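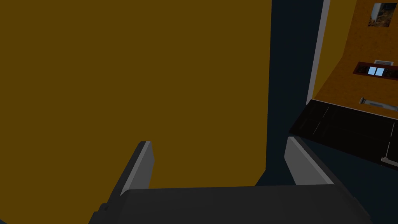

Fig. 1. Simulated view: open gripper, mustard-brown surface.

Who Gets a Berth? Women and the Harbor Register in Flullholm
Project report, Civics and Society, spring term
Supervisor: Arne Janssen

1. What the project is

Flullholm is a fishing town. If you want to keep a working boat there you need a berth, and to get a berth your name has to be in the harbor register. Until recently the register took one name per household, and the rules said "the man of the house, or his eldest son." Word for word. No law of the country said this, only the harbor association's own rule book, which was written long before any of the present members were born.

In May a group of women tied up their boats at the main quay on a Saturday morning without berths and stayed there. Our project looks at how that protest was planned, how people in town talked about it, and what came of it so far.

Research question: how does a small group with no vote change a rule that only voters can change?

We had a second question about pay but dropped it. Not enough time.

2. Background

The association runs the quay, the ice house and the fuel pump. It has 800 members on paper. Many of these don't fish any more but they keep the membership, and with it a vote. You become a member by being in the register. So no berth, no membership, no vote on who gets a berth. One of the women we interviewed drew this for us as a circle on the back of a fuel receipt and we'd planned to scan it in. See section 7.

Women in Flullholm have always worked in fishing. Gutting, net repair, selling, bookkeeping. Several also go out on the boats, and have done so for years, with a husband's or brother's name on the berth. The trouble starts when the husband dies or leaves or the brother sells up. Then the berth goes back to the association, and the boat has to go too. Most went to Grurnen, up the coast, where anyone with a skipper's certificate can rent a place. It's a long way to go every morning if your kids are in school in Flullholm.

The skipper's certificate is important here. It is issued by the state and has been open to women the whole time. So you had women fully allowed to command a boat and not allowed to park it.

3. Method

Interviews, mostly. We talked to nine people: five women who took part in the protest, two members of the association who were against it, one member who was for it, and the woman who runs the Lopes bakery by the quay, who saw most of it through her window. Interviews were between 20 minutes and an hour. Notes by hand, two were recorded on a phone.

We also read the rule book (the association let us sit in the office with it, no copies) and the minutes of three annual meetings. And the letters page of the local paper, the two months before and one month after.

We did not get to talk to the chairman. We asked twice. He was polite about it.

4. How the protest was planned

It started as a petition. The women collected 300 signatures in town and handed them in before the winter meeting. According to the minutes the petition was "received." There's nothing after that, the next item is about the ice machine.

Two of the women told us that was when they stopped thinking about letters. One said: "I had gone door to door in sleet for that. Received!"

The planning was done in kitchens and by group message. They had three rules for themselves. Everyone taking part must hold a valid certificate. Nobody blocks the fuel pump or the lifeboat. And if a harbor officer asks for papers, you show them straight away and say thank you. The second rule caused an argument. Some thought blocking the pump was the only thing the association would notice, others said the whole town would turn on them if a boat ran dry because of it. The second group won. All five we interviewed now say that was right, although one of them had argued the other way at the time and was quite open about still being annoyed.

They also wrote to the women in Grurnen, and some came down the night before. Altogether 21 boats.

5. The day

The first boats came in before six, when the men's boats were out. They took the free side of the main quay. By eight there was a line of people watching. The bakery sent out rolls - the owner says she charged for them, one of the skippers says she didn't.

The harbor officer came at nine and wrote each boat a notice for mooring without a berth. Each notice carries a fine. The women took them and, as agreed, said thank you. Several people mentioned this to us without being asked, it seems to have made a big impression. One of the two men who opposed the protest said it was "cheeky." The other said it was the moment he got uncomfortable, since he'd known most of them from school.

There was some shouting around lunch. A rope was untied, and the boat drifted a bit before it was caught. Our interviews don't agree on who did it and we're not going to guess in this report. No one was hurt.

The boats left together at four in the afternoon. It had been decided ahead of time, so that it would not end with people being towed.

6. What people said about it

From the letters page and the interviews we sorted the arguments against into groups.

Space. The quay is full, so any new name means somebody waits longer. This was the most common one. It is partly true, there's a waiting list. But the register also has berths held by members with no boat, which the member who supported the protest pointed out to us several times.

Tradition. "It has always gone father to son." In the older minutes we found at least one widow who kept her husband's berth for two seasons, so always is not quite right. The rule may have been applied more strictly later on. We couldn't find out when or why.

Safety. Mostly in letters, less in interviews. The certificate covers this in our view.

Manners. That the women should of asked. They had asked, see the petition.

The arguments in favor were shorter and mostly came down to: they have the certificate, they pay the same for ice and fuel, what else is needed. A few letter writers brought up their daughters. One letter was from a retired engineer at Pluteck, the engine repair shop, who said he had fixed motors for women skippers for his whole working life and addressed every invoice to their husbands because the form had no other box. We liked that one.

7. Results so far

The association held an extra meeting after the protest. Members voted to strike "the man of the house, or his eldest son" and put in "one certificate holder per household." The fines were not dropped. The women are paying them out of a shared fund.

Does that answer the research question? Partly. The rule was changed by voters, so somebody had to change their mind, and both opponents we spoke to said the day on the quay mattered more than the petition. But the supporting member thinks the petition did the slow work and the quay just gave people a push. With nine interviews we can't settle it.

Also it is still one per household. So in a couple where both have certificates, someone has to choose, and the women we asked expect it will mostly be the man. Two of them are already working on a new proposal about this.

Weak points in our project: too few interviews, nobody under 30, no chairman. We only visited Flullholm twice. Some quotes were translated from dialect by us and we may have smoothed them out. The fuel receipt drawing got lost on the bus so it is not in the apendix.

8. Who did what

Interviews were shared. Minutes and rule book were read by two of us, letters page by the third. Sections 2 and 6 were rewritten after comments from Arne Janssen, who wanted less opinion in them. The list of interview questions is in the appendix, names of the people interviewed are left out because two of them asked and it seemed fairer to do it for everyone.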